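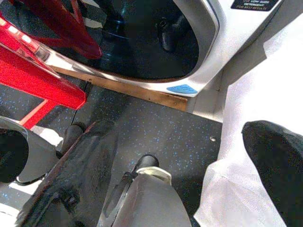 Lower front of the washer, with the detergent label at top right.

Front-loading washer and stacked dryer: routine care

Detergent

The label on the machine reads "USE LOW SUDS DETERGENT FOR BEST RESULTS." Take it literally. A front loader washes with a small volume of water and relies on the clothes dropping from the top of the drum. Foam cushions the drop, and the load comes out with detergent still in it.

Use an HE product, liquid or powder. Measure with the cap or scoop that came with it, to the lowest line for a normal load. Soft water needs less again. If suds are visible against the glass at the end of the final rinse, run a second rinse and cut the next dose by half.

Fabric softener leaves a film in the dispenser and on the gasket. Skip it for towels and athletic wear.

Door gasket

After the last load of the day, pull back the lower fold of the rubber and wipe it with a dry cloth. Check the fold for coins, hairpins and socks. Leave the door ajar overnight where children and pets cannot get to it. Black spotting on the rubber is treated with a cloth dampened in diluted bleach, left for 5 minutes, then wiped with clean water. Do not use vinegar and bleach together or one directly after the other.

Leveling

A washer on a wooden base needs checking more often than one on concrete. Place a spirit level on the cabinet front to back, then side to side. Adjust the feet with a wrench and tighten the lock nuts against the cabinet. With a stacked pair the dryer must be attached to the washer with the manufacturer's stacking kit. Adjusting the feet of a stacked pair is a job for two people.

Keep stools and baskets clear of the cabinet during the spin. Contact with the side panel produces a knocking noise that is easily mistaken for a worn bearing.

Spin speed

1000 rpm is adequate for shirts and mixed cottons. Towels and jeans can go higher if the machine allows it. A faster spin shortens drying time more than any setting on the dryer does.

Loading the dryer

Shake each item out before it goes in. Tangled sleeves and trouser legs hold moisture in the middle of the bundle.

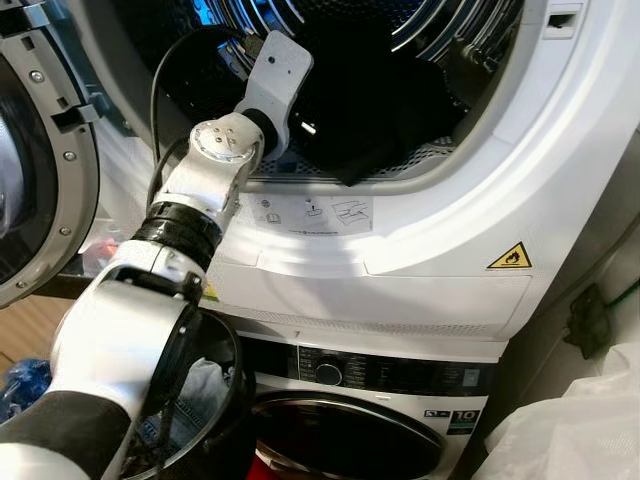 Dark clothing should be dried by itself or with other darks, turned inside out, on medium heat. Close zippers and fasten metal hooks first so they do not scratch the drum or snag knits. Before shutting the door, check that no fabric is lying over the front lip of the opening, where it can be pinched against the seal.

Clean the lint screen before every load. Once a month wash it in warm water with a soft brush and let it dry completely. Dryer sheets leave a residue on the mesh that brushing alone does not remove.

Never put in anything that has been in contact with gasoline, solvent, paint thinner or cooking oil, even after washing. The flame symbol on the front panel is a reminder of this. Foam rubber and rubber-backed mats are air-dried.

Vacuum the slats of any front grille with a brush attachment and do not store anything against them.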